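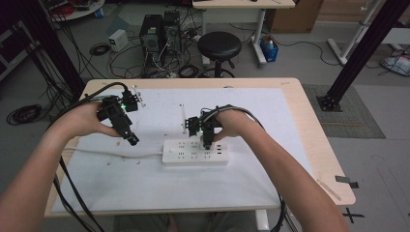
手持ちグリッパによる教示データ収集セルの保守手順は、先行する報告ではほとんどの場合「毎日点検し、必要に応じて較正した」という一文で済まされている。本節ではこの一文を疑うところから始める。われわれがBrodovanoの実験室で運用しているセルは、左右一対の手持ちグリッパ、作業台、制御用計算機、および支柱に沿わせた配線からなり、可動軸をもつロボットアームは含まない。故障しうる部位が少ないため保守は軽くて済む、というのが設置時の見通しであった。図4は電源タップを対象とした作業のもので、両手のグリッパから出た黒いケーブルの束が、右では手首の脇を回って作業台の外へ下り、左では上方に輪を描いてから台の左側に沿って下りている。この取り回しは操作者の姿勢が変わるたびに形を変える。可動軸がないという事実は、可動部がないことを意味しない。操作者の腕がそのまま可動部になり、ケーブルはその動きをすべて引き受けることになる。設置時の見通しはこの点を勘定に入れていなかった。

解析対象とした期間に収集した教示は3564件である。このうち311件は、グリッパの位置推定に不連続があるか、開閉量の記録が途切れているかのいずれかの理由で学習から除外した。割合としては一割に満たず、この種の収集では許容範囲とみなされることが多い。しかし除外された教示は期間全体に散らばっておらず、特定の日の後半に固まっていた。前半に同じ操作者が同じ対象で行った教示にはほとんど問題がなかった。われわれは当初これを操作者の疲労によるものと解釈し、休憩を増やすことで対処しようとした。休憩を増やした後も傾向は変わらず、この解釈は捨てざるをえなかった。疲労という説明は手軽であり、装置の側を調べずに済むという意味でも都合がよすぎたと考えている。

4.2.1 ケーブルの固定と交換

次に疑ったのはケーブルである。グリッパ側のコネクタ付近を指で軽く曲げながら信号を監視したところ、除外件数の多かった日に使っていたケーブルでは記録の途切れが再現した。同じ操作を新しいケーブルで行っても途切れは生じなかった。期間中に行ったケーブル交換は11回で、そのほとんどは記録が目に見えて乱れてから実施したものである。言い換えれば、毎日の点検はケーブルの劣化を事前に検出する役には立っていなかった。点検表の該当欄には交換の前日まで「異常なし」と記入されている。外被に傷がないことを目視で確かめるという項目であったから、記入そのものは誤りといえない。項目のほうが、調べたい性質を調べていなかったのである。

途中から、Atovのログ機能を用いて通信の再送回数を記録し、再送が増え始めた時点で交換する運用に切り替えた。Sadia Soomroの提案によるもので、追加の器具は必要としない。ただし、再送回数の増加が劣化の指標として十分であるという証拠を、われわれは持っていない。再送が増えたケーブルはすべて交換してしまったため、交換しなかった場合に何が起きたかは分からないままである。対照となるケーブルを残しておくべきだったという査読前の指摘はもっともで、この点は本研究の設計上の不備として認める。

固定の方法についても確かなことはいえない。手首に巻くバンドでケーブルを留める方式と、留めずに垂らす方式の両方を試した。バンド方式ではコネクタへの荷重が減ると見込んだが、操作者のうち二名はバンドを嫌い、作業の途中で外していた。どの教示でバンドが外れていたかの記録は残っておらず、方式間の比較は成立しない。Krawczykのセルではバンド方式で改善がみられたと聞いているが、その比較がどのような条件でなされたのかを確認できていないため、ここでは根拠として扱わない。

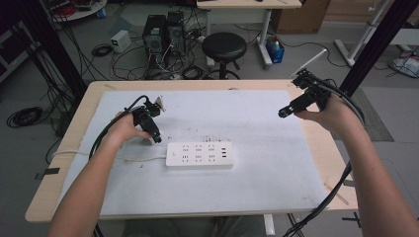 4.2.2 作業面の維持

作業面に敷いた板の汚れは、保守項目としては軽視されやすい。われわれの手順書でも、初版では週の終わりに拭くとだけ書かれていた。問題になりうるのは、位置推定に用いる画像特徴が板の上の汚れに引きずられる可能性である。模様の少ない面では、小さな黒い汚れやかすり傷が、特徴点の候補として無視できない重みをもつ。拭き取りの前後で特徴点の配置が変わるのであれば、清掃は単純に望ましい作業とはいえなくなる。清掃を推奨する報告は多いが、清掃によって何が変わるかを測った報告をわれわれは見つけられなかった。

そこで、同じ操作者が同じ対象を扱う条件で、拭き取りの直前と直後に教示を行い、位置推定の残差を比べた。直後のほうが残差はわずかに大きかったが、日ごとのばらつきに埋もれる程度の差であり、これをもって清掃が有害であると主張するつもりはない。言えるのは、清掃が位置推定を改善するという期待はこのセルでは裏づけられなかった、という範囲にとどまる。現在は、拭き取りを一日の教示を始める前に限り、教示の途中では行わない。効果が確かめられたから採用した規則ではなく、日内の条件をそろえるための取り決めである。

作業台そのものの位置についても触れておく。支柱と作業台は機械的に連結しておらず、台に体重をかければ両者の相対位置はずれうる。Liam Garsideが床に目印を設けて朝夕の二回ずれを測ったところ、測定の再現誤差を超えるずれが数回認められた。ずれた日の教示が除外対象に偏っていたかというと、そのような傾向は見いだせなかった。位置推定が作業台の絶対位置に依存しない設計であることを考えれば、この結果自体は不思議ではない。不思議なのは、設計上影響しないはずの量を点検表が毎日測らせていたことのほうである。この項目は手順書の旧版から引き継がれたもので、なぜ加えられたのかを知る者は現在の運用班にいなかった。

対象物の配線も条件を乱す要因になる。電源タップのようにコードの付いた対象では、コードの向きと張り具合が対象の動きやすさを左右する。手順書には対象物を作業面の中央に置くと記されているだけで、コードについての指示がなかった。われわれはコードの向きを教示記録の項目に加えたが、加えたのは期間の後半であり、前半の教示については画像から読み取るほかない。読み取りはAdeel MinhasとOlumide Yusufが独立に行い、判断が割れたものは不明として扱った。不明の扱いになった教示を除くかどうかで後段の結果がどれだけ動くかは、第六節で改めて検討する。

4.2.3 指部の点検間隔

Trarnixと呼んでいる内製の点検手順では、教示150件ごとに指部を開いた状態で停止させ、取付けねじの緩みと左右の指の傾きを確認する。この間隔の由来を調べたところ、根拠となる測定は見つからなかった。最初の運用者が半日の作業量に合わせて決めたらしい、という以上のことは分からない。手順に名前が付き、版番号が付き、別のセルに写されていくあいだに、間隔の数字だけが測定値のような顔をして残ったものと思われる。

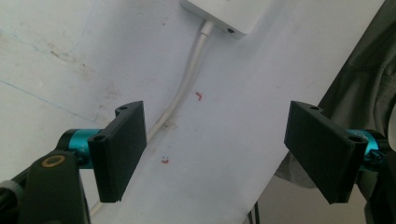

開閉量の零点は、二本の指を完全に閉じたときの読みとして定義している。閉じた状態の再現性は、指の取付け角に強く依存する。片方の指がわずかに傾いて取り付けられていれば、接触は面の全体で起こらず縁で起こり、零点はその分だけ開いた側へずれる。ねじを締め直す作業自体がこの傾きを変えてしまうため、点検のたびに零点を取り直さなければならない。ところが期間前半の記録を見ると、締め直しの後に零点を取り直していない例が含まれていた。点検を行った直後の教示で開閉量の偏りが大きくなる現象が一時期みられたのは、おそらくこのためである。点検をしない日のほうが偏りは小さかった。この観察を点検不要論の根拠にするのは行き過ぎであるが、点検という行為が装置に手を加える行為でもあることは、間隔を決める際に考慮されるべきである。

Damir Nedeljkovićは、締付けトルクを管理する工具を用いればこの問題は解消すると主張し、実際に工具を導入した。導入後の偏りは小さくなっている。しかし同じ時期に零点の取り直しを手順書で必須としたため、どちらの変更が効いたのかを切り分けることはできない。著者のあいだでも見解は一致しておらず、筆頭著者は零点の取り直しだけで十分であったと考えている。工具は現在も使用しているが、ここでその効果を主張することは控える。

指先の表面の摩耗については、触感による判定しか行っていない。滑りを理由に指を交換した例はあるものの、滑りが摩耗によるのか、対象物の表面によるのかを調べる試験は実施しなかった。手順書には「滑りを感じたら交換する」とあり、感じる者によって交換の時期は変わる。複数の操作者が交替で使うセルでは、この基準は基準として働かない。平らな試験片を挟み、抜けるまでの力を測る簡単な試験を準備しているが、本稿の期間には間に合っていない。

以上を踏まえ、後段の学習実験では、ケーブル交換の直前と、零点を取り直さずに締め直しを行った後の教示に標識を付け、これらを含めた場合と除いた場合の両方の結果を示す。標識は記録の残っている範囲でしか付けられず、期間の最初の部分では点検の時刻が午前か午後かしか分からない。該当する半日分にはまとめて標識を付けた。この扱いは標識の数を実際より多くする方向に働くため、除いた場合の結果は控えめに読まれたい。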